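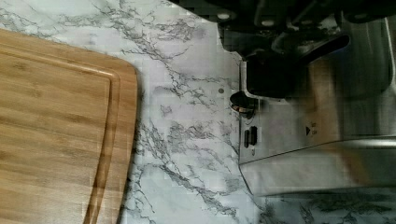 Board Care: Bamboo with a Juice Groove

Kitchen Notes > Equipment > Care and Cleaning

3 min read

Print this item | E-mail this item

By Lemlem Ayele

Several readers wrote in after the April issue to ask whether bamboo boards need the same treatment as maple. Mostly they do. Bamboo boards are made of strips glued side by side, and the glue lines are where trouble starts. Water left standing on the surface works into the joints and lifts the grain. Wash the board by hand in warm water with a little dish soap, rinse both faces, and stand it on a long edge until dry. Do not soak it. Do not put it in the dishwasher.

The groove needs separate attention. It runs just inside the perimeter and collects meat juice, salt and crumbs, and a flat sponge passes over the top of it. Use a narrow bottle brush or an old toothbrush, and go into the corners twice. Hagos Zeleke wraps a cloth over the handle of a teaspoon, which also works and reaches the bottom of the channel.

Oil when the surface looks pale or feels rough. Food-grade mineral oil is suitable; olive oil and other cooking oils turn rancid. Apply a thin coat along the grain, including the groove and the edges, leave it for 4 hours, and wipe off whatever has not been absorbed. Oil the underside at the same time. A board oiled on one face only will tend to cup.

Feven Shiferaw asks about marble-patterned countertops. On a hard, smooth top a board can slide under the knife. Lay a damp cloth flat beneath it while cutting and take the cloth away afterward, or the underside will stay wet. Keep the board clear of toasters and other appliances that give off heat, as repeated warming of one side opens the joints.

Light knife marks can be sanded out with fine paper, always with the grain. Re-oil after sanding. If a joint has opened far enough to admit a fingernail, replace the board.

Questions for the next issue should go to Mekdes Adugna.

Print this item | E-mail this item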